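Progress report on the Nasau household handling project
Covering the period to 28 August 2019
Prepared for the Khosravi Fund

Summary

The main event of this period was the open day at Griris, which is building the two-armed table system under our grant. I went as the fund's representative and stayed for all three sessions. My view is more cautious than the one in the Griris newsletter. The arms work, and the people running them know their trade. I am less sure that what we saw tells us much about the goal we are paying for, a system that can tidy a kitchen table it has never met before.

What was shown

The setup is two black arms hung over a white table, with cameras on the wrists and another overhead. The objects were ordinary small things: cups, utensils, a little wooden box with a knob on the front. Guests stood behind a rope and watched on two monitors. One part of the program had an arm working with a thin white utensil in a small white cup on its saucer, which drew the most interest from the floor. I asked how many different cups the system had been tried with. I was told the list would be sent to me, and I have not had it yet.
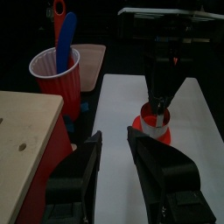

Money and schedule

Spending is on plan. Of the $400 set aside for tabletop objects, $200 remains. Griris wants to use it on more cups and small containers. I would like to see part of it go toward things that are harder to hold, such as bags, cloths and lids that don't fit well.

The software from Zevilis came in late, and the trials planned for the spring were pushed back because of it. Griris says the time has been made up. The log I was given has 79 runs in it, and the original plan called for 200 by this point, so I don't see how that can be right. Part of the gap may be a matter of what counts as a run. If so, we need the definition in writing before the next payment.

Sessions with guests

The afternoon session was the most useful because the guests were allowed to ask for changes. They could choose from 6 tasks on a printed card. Nothing off the card was tried. I understand why a team would want it that way in front of visitors, but a card of known tasks is a poor test of a system meant for unknown ones. I also could not tell from behind the rope when the operator was steering and when the software was. The staff said it was a mix - and the mix was not marked on the monitors.
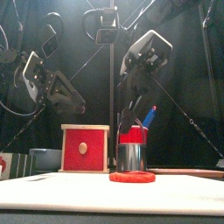

Khosravi remarked afterward that I was asking too much of an open day, that the point was to let people stand near the machine and get a feel for it, and that the hard numbers belong in the November review. I accept that up to a point. But the newsletter calls the day a "successful trial," and our own board will read that line.

Some things did impress me. The arms shared a small space without any trouble that I noticed. Questions about safety got straight answers, and the stop button was shown to everyone before the first session.

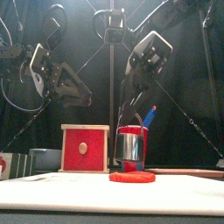 Speed is another matter. Griris gave no timings on the day and says it does not record them for each task. It should start. A person clearing up after breakfast will not wait long for help, and slow work was the main complaint in our first round of home visits.

Requests before the November review

1. A full run log, with failed runs left in.
2. A note against each run saying whether an operator was steering.
3. Time taken per task.
4. One session using objects picked by us and not seen by the team beforehand.

Griris has agreed to the first and third. It is thinking about the second. On the fourth I was told that the lighting and table height would need to stay as they are, and I have no objection to that.

I recommend that we continue funding at the present level and hold off on the request for a second table until the log is in.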